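From: Efe Akpan
To: costume-workroom list
Subject: Re: [workroom] black cloth for the Ekpo masking – fold or roll??

Sorry, typing this between fittings so it will be choppy.

Dolores Strickland wrote:
> Hi all. Opened the big bin in the back room to get the blacks out for the
> January run and half of them have hard creases right down the middle.
> Somebody folded them in quarters and stacked the heavy drapes on top. I
> steamed two and the lines are still there under the work lights. Also
> there is lint on everything. Can we agree on ONE way to put these away?
> And does anyone know which pieces are the light ones and which are the
> blackout? They all look the same to me in the bin.
> Dolores

Dolores, yes to one way. My vote is roll, not fold, at least for the light ones. We have the empty Rulline tubes behind the door, 9 of them last I looked, and they're long enough if you fold the cloth once lengthwise first. Loose fold, don't press it down with your hand. Then roll from the hem end so the ties finish up on the outside and you can tell what you've got without unrolling the whole thing.

On telling them apart – the blackout is stiff and has a rubbery back. The light stuff is soft and matte and it won't hold an edge, it just goes into big lazy folds wherever you drop it. Like so:
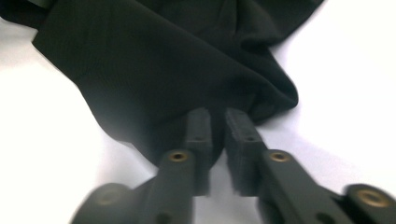
Photo: Musa Ogbonna / workroom folder

If it lies like that on a white surface it's the light one and it goes on a tube. If it stands up by itself it's blackout and can be hung on the rail.

Lint. Please please do not lay black cloth on the cutting table right after someone has cut fleece or felt. Wipe the table first, damp rag, then let it dry. I know it's a pain. The sticky roller works but it takes forever on anything that size and you end up chasing the same thread from one end to the other. Lawal swears by a rubber glove, slightly damp, dragged all in one direction. Tried it on the small legs and it was pretty good to be fair. Brush the top side, flip, brush the back, then roll.

For the creases you already have: don't iron. The light cloth goes shiny and you will see it from the balcony. Hang it from the top edge overnight in the room with the shower, mist it, smooth it downward with flat hands, leave it alone. Steam again in the moring if it still shows. I've had luck with the Zillus steamer on the low setting, held well back from the cloth. The high setting spits.

Labels – I'd like a strip of white twill tape sewn in the top left corner on the back of every piece, with width, drop and L or B for light/blackout. Laundry marker, not biro. Aminu has a reel of tape in his drawer and said we can use it up. I can do 4 this week, if two other people took a few each we'd be done before the load in.

What I don't have an answer for is the long piece with the torn corner. Is that ours or did it come back with the Cliltach stuff by mistake? There's no tie on one end and the hem is done by machine, ours are mostly by hand. If it's theirs it shoud go back before anyone mends it.

Got to run, next fitting is here. Dolores can you leave the two you steamed hanging, I'll look at them tonight after 6.

Efe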